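November, evening

Warm enough this arvo to want something cold, so I got the drinks things out before tea. Brown paper over the whole table first, the heavy dark stuff from Stirkach, because lemon juice took the finish off one corner last summer and I'm not sanding that again. 11 metres on the roll and I've used most of it.

Ice went in the pink bowl. The trays in the freezer door had all stuck together and I had to run the tap over them – lost a few down the sink. Three slices of lemon cut so far, on the bamboo board. Used the yellow plastic knife, which is fine on lemons and useless on anything with a proper skin. The Rivia knives are still at the sharpener's. He said 15 dollars for the lot, then rang to say one had a chip in it. Will pick them up when I'm next over that way.

Got out the off-white plate and the cream tray with the bear on it. I'd meant to use the big Hrnčiar jug too but the handle has a hairline crack, so it went back up on top of the cupboard until I decide. It holds 600 ml less than I remembered anyway. Napkins folded, the dark grey and the pinkish ones in one stack. Green bowl is for pips and ends.

Need: more lemons, mint if the pot out the back hasn't come good, soda water, dishwashing liquid. Ring Drellance about the fridge seal – the job number is 2631, written here so I stop losing it.

Knees sore from the garden. Bed early.
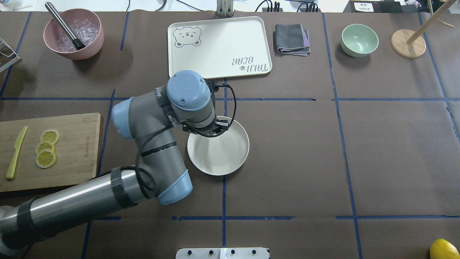

How long do cut lemon slices keep in the fridge?
Three or four days in a container with a lid. They dry out at the edges after that, and I'd squeeze them into something or freeze them flat before it gets that far.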